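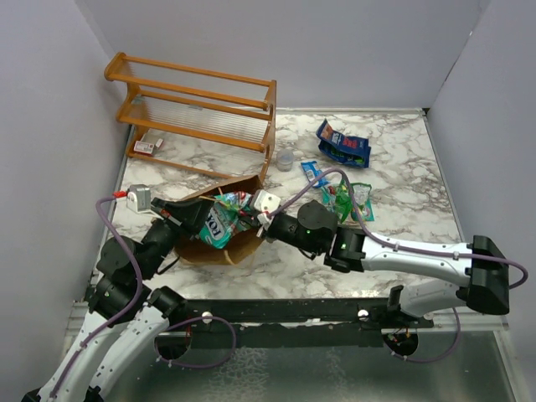 How many days can my daughter be absent before the school contacts us?

She is in Year 8 at Nembridge and was sick for 2 days last week, and now she is sick again. I have sent a message in the app each morning. We moved here in June and I don't know the rules so well yet.

Grirkik
At our school the office sends a text on the same morning if no reason was given. When you give the reason each day, they mark it as explained and there is no text. After 3 days in a row for illness they ask for a medical certificate. Your two absences are separate, so I would wait, but keep the receipt from the doctor in case the year coordinator asks for it. It is also good to email her home room teacher about missed work. My son missed a maths test this way and had to sit it at lunchtime without any preparation.

Postance
depends on the school. ours never rang once

Zamani
I agree with the first reply, only check the attendance policy on the school website, because the number of days is not the same everywhere. In a big school of 2,000 students like ours, the office is slow and sometimes an explained day still shows as unexplained. I had this problem last term. I went to the front desk with a screenshot of my message and they corrected it while I waited. Look at her attendance page at the end of each week.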